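Library > Reading the Evidence > Part Two > Chapter 9

Previous Contents Next Glossary

Chapter 9
What Play Is Supposed to Teach

Any parent who has shopped for a small child has met the claim. It is on the box, in the store flyer, and on the sheet that comes home from preschool: playing with blocks builds the brain. Sometimes the claim is narrower, and the blocks build "math readiness" or "spatial skill." Sometimes it swells to take in patience, language, and success in later life. By the time it reaches the box, it has usually lost whatever doubts the people who did the research had about it.

This chapter is about those doubts. It asks what would have to be true for the claim to hold, how a person might check, and why the checking has so often been done badly. The last chapter dealt with surveys. Most of what you learned there about leading questions will be needed again. 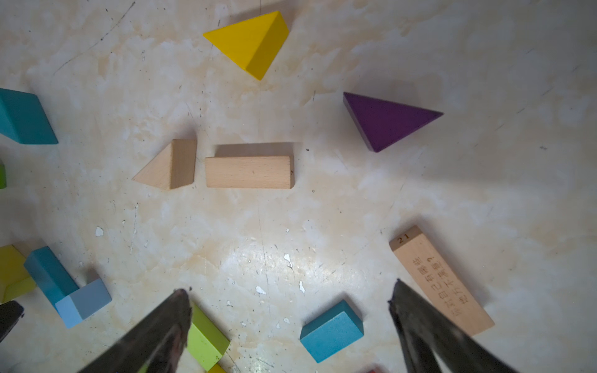 Start with the plainest version. Children who play with blocks a lot tend to do better on certain puzzles than children who don't. Suppose we accept that. A salesperson hears "blocks make children better at puzzles." But a child who is already good at puzzles may enjoy blocks more and ask for them more often. A home with many blocks may also be a home with more books, more floor space, and an adult who has a free hour in the afternoon. Any of these would give us the same pattern, and the blocks would have done nothing at all.

Students sometimes object that this is nitpicking. Surely it can't hurt to buy the blocks? Probably it can't. But that is a different question, and swapping one question for another is a habit you should learn to catch, in yourself first.

9.1 The Assunção Preschool Study

Consider a study that is often passed around among teachers. Lucimara Evangelista and Nivaldo Andrade followed two groups of children at the Assunção preschool. One group had a block session each morning. The other kept to its usual day. After 12 weeks both groups were tested on copying shapes, and the block group scored higher. A newsletter reported this in December under a headline that used the word "proven."

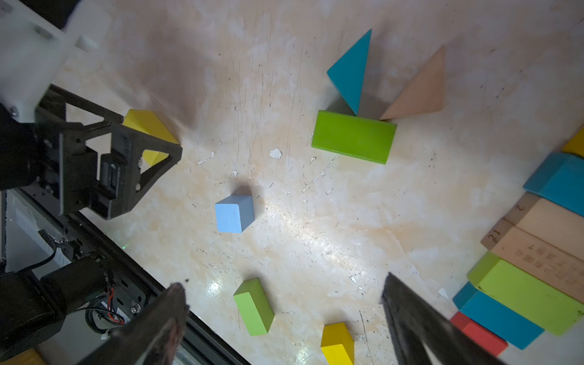 Read the report itself and the picture gets muddier. The teachers chose which children went into which group. The tester, Adalberto Queiroz, knew who had been in the block sessions before he sat down with them. The test used shapes very much like the ones the children had been handling every morning, so a higher score may mean only that they had practiced for it. And the gap between the groups was small — small enough that 2 or three sleepy children could have made much of the difference.

None of this makes the authors dishonest. Evangelista and Andrade list most of these problems on the last page, in a paragraph the newsletter left out. They call their work "a first look." I have no quarrel with a first look. My quarrel is with the people who treated it as the final one, and with a school supply firm, Sustport, that quoted the scores in its catalog with no mention of how the groups were picked.

A second team, led by Deepak Pal, tried to repeat the result with 10 classrooms, drawing lots to decide which would get the sessions. Their gap was smaller still, and on one of the tests it ran the other way. Their paper has been cited far less. You may want to think about why before you read Section 9.3.

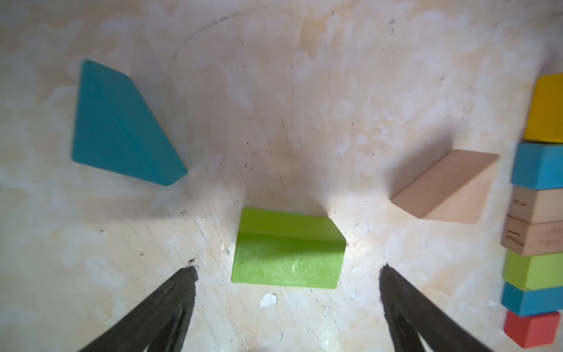
9.2 What Counts as "Better"?

There is also the matter of the measure. "Spatial skill" sounds like one thing, as height is one thing. In practice it may mean turning a shape in your mind, copying a pattern, reading a map, or packing a trunk. A child can be quick at one and slow at another. When a report says that a toy improves spatial skill, ask which test was given, how long it took, and whether anyone tried a different test and kept quiet about the outcome.

Tarcísio Falcão, whose review we will use for the exercises, found that the studies he read rarely agreed on a test. He stopped short of saying that blocks don't help. He said he couldn't tell, and he said it in print, which takes some nerve in a field that lives on good news.

3 comments | Share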